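2,772 views · 600 shares

Folding a Letter So It Needs No Envelope

My grandmother in Idadcombe mailed all her letters this way, and I still do it when I have a quiet morning and a bit of patience. Lay your sheet face down, fold both long sides in until they meet, then bring the bottom up and tuck it snugly under the top flap.

Patterned paper is lovely for this, swirly pinks or deep blues!
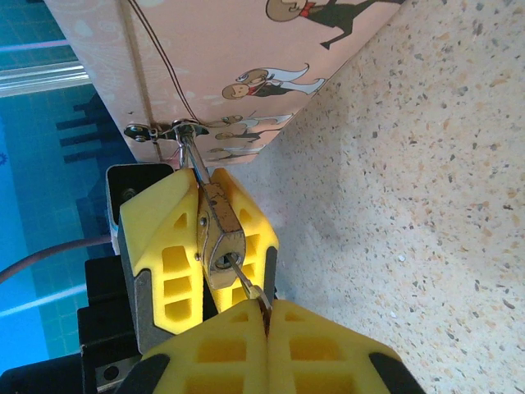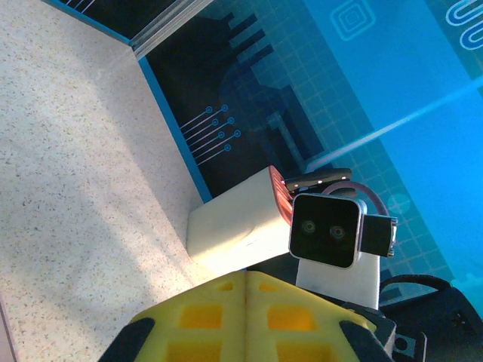 Press each crease with a spoon, and go slowly at the corners.

2 comments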